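Wovumetti: piezas de mesa en blanco y naranja

Ficha del conjunto. Última revisión: 19/01/2024
Mantiene: Denise Dunmore

Qué contiene

Wovumetti reúne el material gráfico y las notas de un juego de piezas pequeñas de sobremesa. Son bloques angulares, cuñas, aros y algunas piezas compuestas que se manipulan encima de un tablero de madera clara. La carpeta principal tiene 67 imágenes fijas repartidas en nueve sesiones. Cada sesión lleva un archivo de notas en texto plano con el mismo nombre que su carpeta.

El juego de piezas salió de un encargo del taller Kpodo, que necesitaba formas fáciles de distinguir por color y por silueta. De ahí la combinación de blanco y naranja, que destaca bien sobre la madera. Los aros se añadieron en octubre y todavía no tienen ficha propia.

Estructura de carpetas

sesiones/ – una subcarpeta por sesión, numeradas del 1 al 9
notas/ – observaciones de cada sesión
piezas/ – lista de piezas con nombre corto, color y forma
descartes/ – imágenes repetidas o movidas, sin anotar

Los nombres cortos de las piezas van en minúscula y sin acentos. Si una pieza tiene dos colores se escribe primero el dominante, por ejemplo blanco_naranja. Hasta la sesión 4 se usó el orden contrario en algunos archivos; están corregidos en la lista general pero no en las notas antiguas.

La superficie

Se trabaja sobre un tablero de listones encolados, de tono pálido. Los listones sirven como referencia cuando hay que comparar la posición de una pieza entre dos imágenes seguidas, así que en las notas aparecen expresiones como «un listón más arriba». No es una medida exacta y no debería usarse como tal.

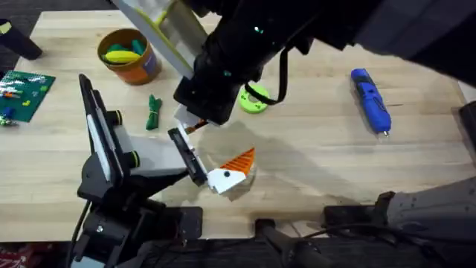 Pieza blanco_naranja: bloque angular blanco con un punto negro pequeño y triángulo naranja estriado, justo por encima del tablero.

El punto negro y las estrías se anotan como rasgos separados en la lista de piezas. El campo «marca» recoge puntos, rayas o signos sobre una cara; el campo «textura» recoge estrías y relieves. Cuando una pieza no está apoyada se añade «en_alto» en el campo de estado. Este valor se aplica aunque la distancia al tablero sea muy corta.

Las sombras no se anotan. En las primeras sesiones se intentó, pero dos personas rara vez marcaban el mismo contorno y el campo se retiró.

Campos de anotación

pieza – nombre corto según la lista
color_1, color_2 – el segundo puede quedar vacío
forma – bloque, cuña, aro, compuesta, otra
marca – sí, no, no visible
textura – lisa, estriada, no visible
estado – apoyada, en_alto, dudoso

Cada imagen admite un máximo de 10 piezas anotadas. Si hay más, se da prioridad a las que se ven enteras. «No visible» se reserva para caras ocultas o tapadas; no equivale a «no».

Problemas conocidos

En la sesión 6 faltan las notas de las últimas imágenes. Los aros figuran unas veces como «aro» y otras como «otra», según quién anotó. El verde lima y el verde claro se usan como si fueran el mismo color, y hay que unificarlos antes de contar nada por colores. También quedan algunas cuñas marcadas como compuestas.

Versiones

La copia de trabajo está en el servidor Veron. La copia de Skinbridge es anterior a la incorporación de los aros y solo se conserva para consulta – no subir cambios ahí.

Correcciones

Para corregir una anotación, indicar la sesión, el nombre del archivo y el campo afectado. Los cambios de nombre corto los revisa Denise Dunmore antes de pasar a la lista general. Las piezas nuevas necesitan al menos una imagen en la que se vea la marca, si la tienen.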